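Setting up a small worktop so you can cook on it

My kitchen at Fullden has one run of surface and very few cupboards, so most things have to live out in the open. Josefina Durán helped me sort it out in February and I have kept to her method since. It takes an afternoon.

Start by taking everything off. Wipe the surface down and let it dry before anything goes back.

Next, put the large items in place. The toaster oven goes at one end, near its socket, and it should be the first thing you position as it is the hardest to shift later. Check the instructions for the gap it needs at the back and sides. Mine asks for a good hand's width, and I don't stand anything on top of it.

Mugs come next. A wooden mug tree takes up very little room at the base and frees a whole shelf. Hang the mugs on opposite sides so the weight is even – two on one side will make a light stand tip. Push it back towards the wall, but leave enough space to lift a mug off without knocking it.
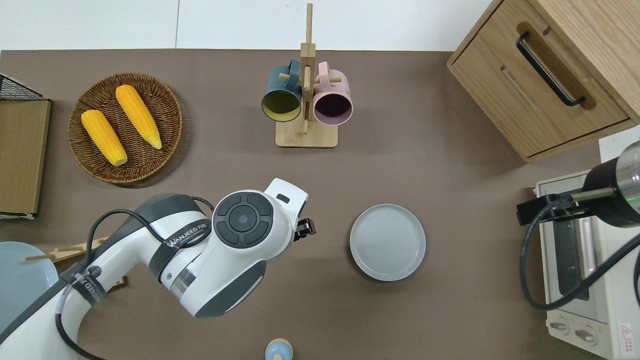 Vegetables that will be eaten that day can go in a round wicker basket. I use mine for corn cobs, onions and the odd lemon. Line it with a sheet of kitchen paper if anything has soil on it, and shake the crumbs out once a week. Corn loses its sweetness quickly, so if you aren't cooking it by the evening, put it in the fridge.

The dish rack belongs at the opposite end from the oven. Plates go in upright between the pegs, bowls at the front. Stand chopping boards on edge to dry, as they can warp if left flat and damp.

Keep the middle clear for plating up. Before you call it finished, put one dinner plate down there and open the oven door fully. If the door touches the plate, move the plate's spot along until it doesn't.

Santosh Uniyal asked whether the toaster oven could share an extension lead with the kettle. It shouldn't. Give each its own wall socket.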